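**Ticket 476: product photos missing from Stendico shop export**

Status: open, waiting on supplier
Opened: March 2021

Nightly export from the Cirncombe shop finishes without error, but the kitchenware pages show blank tiles. Stock and prices are correct.

- Export file holds 3,399 rows, same as the database.
- 51 rows have an empty photo field. All were edited after the last Ortner plugin update.
- Rolled the plugin back on the Grindton test server and ran the export again. 15 rows still empty.
- Those rows have a trailing space in the file name. Removed it by hand on one row; the photo field filled on the next run.
- Cache cleared before each run. No change from that alone. 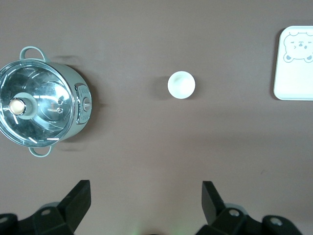
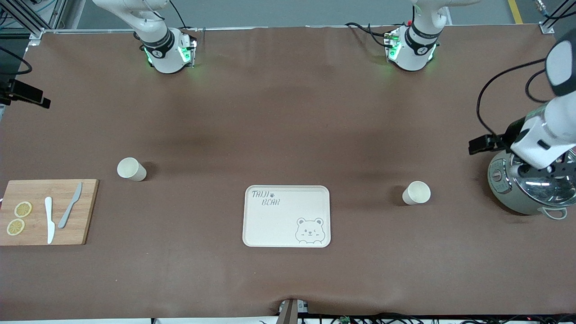
File permissions match the live server. Next step is a script to trim the names in bulk, to be run on test first. Live plugin stays at the current version until Ortner replies. Fix is booked for the April release.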